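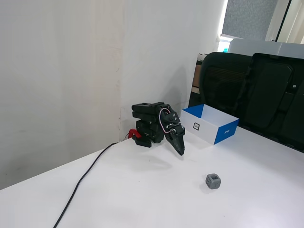 I've been after a plain white table for the back room for ages, and in January I finally caved and ordered the Gidard from Zadov. It was $112 delivered, flat packed, with one of those tiny hex keys that takes the skin off your knuckles. I wanted something light coloured so I could find the small stuff I'm always putting down and losing, and on that score it's a beauty. Even a little grey cube stands out on it from the doorway, and so does a black cable (my old dark desk swallowed those whole!). It tucks into the corner nicely too, and my big black office chair fits alongside with no fuss.

Putting it together took me 50 minutes, and that's with a cuppa in the middle. One leg bolt went in crooked and I had to back it out and start over, so don't tighten anything until all four legs are on.

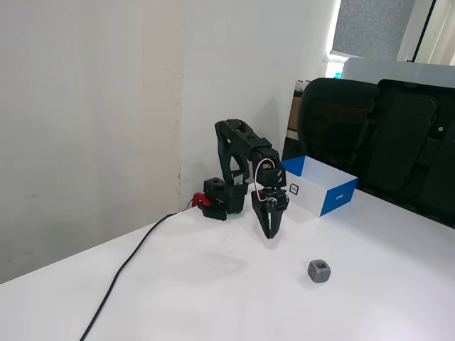
The top wipes clean with a damp cloth, though pencil needs a bit more elbow grease. Mine wobbled for the first 3 days until I shoved a felt pad under the back leg, and it's been fine since. I did look at the Gudora as well, lovely colour, but it was $615 and I'm not made of money. If you need drawers, keep looking. For a basic table I'd buy it again, maybe in the longer size.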